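Two Arms and a Kitchen Chair: Talking Robots with Shufen Han

I'd been promising myself a trip out to the Farnham workshop since March, and when I finally got there Shufen Han was sitting cross-legged on a kitchen chair with a laptop balanced on one knee, muttering at a settings file. "Give me one minute," she said. It was more like twenty, but she made very good tea at the end of it, so I'm not complaining.

Shufen builds robot arms at home and in the shared space at Farnham, which she splits with Danai Pappas and a changing crowd of people who fix bikes, radios and the odd accordion. Her current project is called Morum. It's a two-armed machine meant to pass small things from one hand to the other, and right now most of it lives inside a computer. She has a simulated version that she pokes at every evening, and a pile of metal and motors that she pokes at when the simulated one behaves.

I asked her why she didn't just bolt the thing together and see what happened.

"Oh, I did that!" she said. "That was Bodley. Bodley was my first arm and I wired up everything before I'd thought about anything. I swung it straight into a shelf. Danai still brings it up."

(Danai, from across the room: "It was my shelf.")

So Morum got a virtual room to grow up in before it got a real one. The room has plank flooring, paneled walls and, she told me proudly, far nicer lighting than the workshop. She started with the gripper on its own, looking out over it from the wrist, and she spent weeks there before she let herself touch anything else.
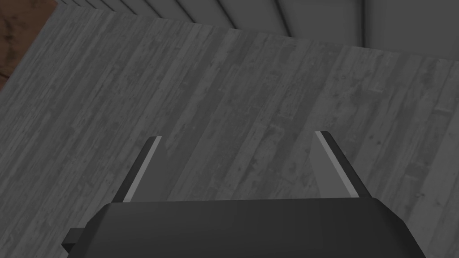
"I wanted to know the hand inside out," Shufen said. "How wide does it open, how square does it close, what does it do when I tell it to close on nothing. If you skip that part you end up blaming the arm for what the fingers are doing, and then you're up until two in the morning fixing a shoulder that was fine."

She writes everything down in a spiral notebook, by the way, numbered by run. She was on run 993 the afternoon I visited. I flipped through and most of the entries are one line. "Closed crooked." "Better." "Better??" One just says "soup," and she couldn't remember if that was a result or her dinner.

I wondered who taught her all this. She studied accounting, and she still does the books for a bakery in the mornings. It was her old neighbor Xiuying Liang who got her started. Xiuying had an arm on her dining table that she used for painting tiles, and Shufen went over to borrow a ladder and stayed until past dinner.

"She let me drive it with a little joystick," Shufen said. "I knocked over her paint. She handed me a rag and said go again. I think if she'd been annoyed I would have gone home and never thought about it anymore."

Xiuying's son Mingxuan is now the one she calls when the math gets ugly. He wrote the part of the software that keeps the two arms from smacking into each other, a chunk of code the two of them call Jiang for reasons that took ten minutes to explain and that I still don't follow. (There was a road trip. There was a jar of pickles.) It's 779 lines long, and Shufen says she understands all of it except the part that works.

Going from one arm to two was the thing I most wanted to hear about, because I'd assumed it was just double the work. She laughed at me for a good while.

"With one arm, you've got one hand to worry about. With two, you've got the left, the right, and whatever's going on between them. Where do they meet? Who lets go first? If the right one has the piece and the left one is a bit early, it just stands there looking silly with its fingers open. If it's late, now the right one's holding on longer than I planned for."

She pulled up the two-armed version to show me, with a small yellow piece up in the right gripper and the left one still empty.

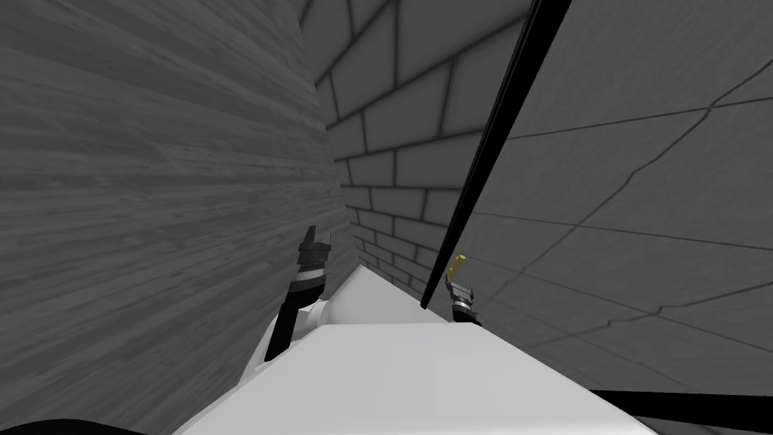

Page last changed: March, 4:00 p.m.

The yellow was her choice. Everything else had come out so gray that she kept losing track of the piece on her old monitor, and she tried a few colors before she stopped squinting. I asked if the real one would be yellow too, and she dug in a drawer and showed me a roll of yellow tape, so I guess that's a yes.

We got onto the subject of money, which people always want to know about. Shufen wouldn't give me a total. She did say that the motors were the painful part and that she bought 4 of them used from Lingyun Bai, who was clearing out a garage and threw in a box of cables. Half the cables were for a printer. She kept them anyway.

"I'm bad at throwing things out," she said. "Look at this place."

I did look, and I'd say she's in good company there. Danai's bench had three kettles on it, all in pieces.

What about somebody who wants to try this at home, I asked, maybe somebody who has never so much as soldered a wire? She chewed on that one.

"Start with one arm. Start in simulation if you've got a computer that can stand it. And pick a job that's really boring! Everybody wants it to pour a drink or play chess. Pick up a thing, put down the thing. When I got Bodley to do that I danced around the kitchen, and it was a cork. I moved a cork this far." She held up her hands, and it wasn't far.

She's hoping to get the real Morum clamped down on a bench before summer, with one arm live and the other switched off to begin with. Mingxuan wants both arms going from the start, and they've been arguing about it over text messages for weeks. Danai's only request is that it goes on the other side of the room from the shelf.

I asked if I could come back for the first real handoff. Shufen said sure, as long as I brought cookies and stood behind the chair. Then she turned the laptop around again and started typing up run 994, and I washed the cups and let myself out.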